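Cahier d'atelier, poste de manipulation - budget équipement
Juillet, 8 h 40

Reprise du dossier d'achat laissé en plan. Brittany veut une liste chiffrée avant la réunion, Tane veut son deuxième bras, et moi je voudrais d'abord comprendre ce qu'on a déjà payé. Je note ici au fur et à mesure, à recopier au propre plus tard (ou pas).

Devis reçus :
- Skellov : jeu de doigts souples, plus l'adaptateur, plus une « licence de calibration » annuelle. La licence est en petits caractères, page 7. Rien sur ce qui se passe si on ne la renouvelle pas.
- Walby : éclairage de poste, deux panneaux diffusants sur pied. Prix correct. Délai non précisé, « selon stock ».
- Sawatzky : plateau de table usiné, avec trame de trous taraudés. Très beau, très lourd, très cher.
- Tokiren : capteur de force au poignet. Devis sans ligne d'installation, ce qui ne veut pas dire que l'installation est gratuite.

Tane McPhee a ajouté au crayon en marge du devis Tokiren : « indispensable ». J'ai écrit dessous : « pour quelle tâche ? ». Pas encore de réponse.

Ma position n'a pas bougé depuis le dernier tour de table. On achète d'après les catalogues et on découvre ensuite ce que fait le poste. Or le poste, en ce moment, c'est un bloc de bois, un rond d'inox, une serviette grise. Avec ça on arrive déjà à trouver des difficultés que les quatre devis ne mentionnent nulle part. Le tissu, par exemple : aucune des plaquettes ne montre un doigt dans une serviette, elles montrent toutes des boîtes bien carrées.

11 h 15, au poste.
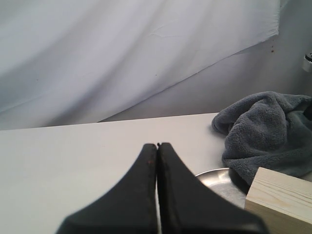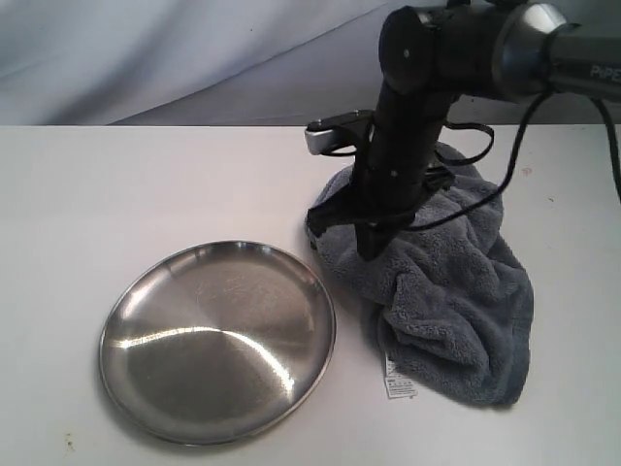
Bois, inox et serviette, l'essentiel de nos accessoires à ce jour.
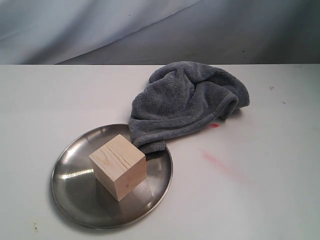
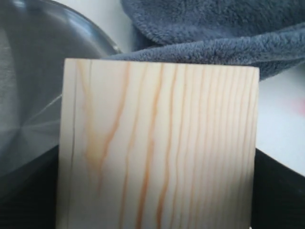 Sherbrooke, juillet

Relu les vues avec les devis à côté. Ce que j'en tire, poste par poste.

Doigts. L'argument de Skellov tient en une phrase : nos doigts actuels seraient « en fin de vie ». Sur la première vue, les bouts sont un peu marqués sur le pourtour, d'accord. Il reste un mince jour entre les deux, juste sous les pointes. Est-ce que ça gêne pour une serviette ? Je n'en sais rien et Skellov non plus, ils n'ont jamais demandé ce qu'on attrape. Sur la dernière vue le bloc semble pris entre les doigts, le fil du bois plein cadre. Une vue comme celle-là ne dit rien sur le glissement, donc je ne la verserai pas au dossier comme preuve, ni dans un sens ni dans l'autre. À faire : une série de prises bois, une série tissu, mêmes consignes, 50 essais chacune, et on compte les échecs. Si les doigts sont mauvais, on le verra. Le devis peut attendre ce chiffre.

Demander aussi si les doigts s'achètent sans la licence. Si la réponse est non, je raye la ligne.

Éclairage. Là je suis moins sûr de moi que la semaine passée. L'inox renvoie tout : une bande claire en travers du fond sur la deuxième vue, une traînée à gauche sur la troisième, et le bloc qui s'y reflète faiblement. Sur la dernière, le métal à gauche va du presque noir à l'argenté. Tane y voit la preuve qu'il faut les panneaux Walby. Moi j'y vois surtout une surface qui brille, et elle brillera aussi sous des panneaux neufs. La lumière est déjà douce sur ces vues. Essai gratuit avant toute commande : déplacer ce qu'on a, refaire les mêmes vues, comparer. Si l'écart est net, je signe Walby sans discuter.

Plateau. Sawatzky propose 58 kg d'aluminium pour remplacer une table blanche. Ce que je reproche à la table : elle est sale. Trace rougeâtre étalée à droite de l'inox sur la troisième vue, un petit trait rouge près de la serviette, des points sombres plus loin. Sur la deuxième, une tache brunâtre en bas à gauche, et des frottements gris. Il y a même quelques points brun-rouge sur un doigt et sur la toile du fond, première vue. Le produit à acheter s'appelle un nettoyant et il ne nécessite pas de ligne budgétaire. Je ne vois pas non plus ce qu'on visserait dans une trame de trous quand l'exercice consiste à poser des choses librement. Refusé pour cette année, sauf si Brittany Cloutier a une raison que je ne connais pas.

Fond. La toile fait des plis en diagonale sur les trois premières vues, et sur la première elle laisse voir un morceau de mur à droite. Personne n'a chiffré de fond. On retend la toile, on recadre, et on en reparle si ça dérange encore.

Capteur de force. C'est la ligne la plus chère à l'usage et la seule qui m'intrigue vraiment. Deuxième vue : le bout de la pince est enfoncé dans la serviette, le tissu remonte tout autour. De l'extérieur je suis incapable de dire ce qu'elle touche, l'étoffe ou la table dessous. C'est là que Tane a un argument, et il ferait bien de l'écrire au lieu de souligner « indispensable ». Réserves quand même : câble supplémentaire à faire passer, alors qu'il y a déjà une boucle noire autour du bras au-dessus du tissu ; masse ajoutée au poignet, non indiquée sur le devis ; pilote logiciel dont on ne sait pas qui le maintient. J'écris à Tokiren pour un prêt. S'ils refusent de prêter, ça me renseignera aussi.

Deuxième bras. Non. Pas tant que le premier n'a pas un journal de pannes tenu à jour.

Ce que je propose d'inscrire pour de bon :
- 200 $ de petit matériel : blocs de bois de tailles différentes, serviettes d'une autre teinte que le gris, un plat mat en plus de l'inox, produit d'entretien pour la table.
- Une journée pour les séries de prises, Tane au poste, moi à la feuille.
- Prêt Tokiren, si accordé, à caler après les séries et surtout pas pendant.
- Skellov et Walby en attente, Sawatzky rayé.

Brittany va me dire que la somme est ridicule et que si on ne dépense pas l'enveloppe on la perd. Je connais l'argument, il nous a déjà valu le chariot motorisé qui sert de porte-manteau. Je veux bien perdre l'enveloppe.

Question ouverte, pour Tane : on garde la même disposition d'objets d'une série à l'autre ou on mélange ? Je penche pour fixer d'abord et mélanger ensuite, mais il faut le décider avant de commencer, sinon les comptes ne voudront rien dire.

16 h 30. Courriel parti chez Tokiren. Réponse automatique.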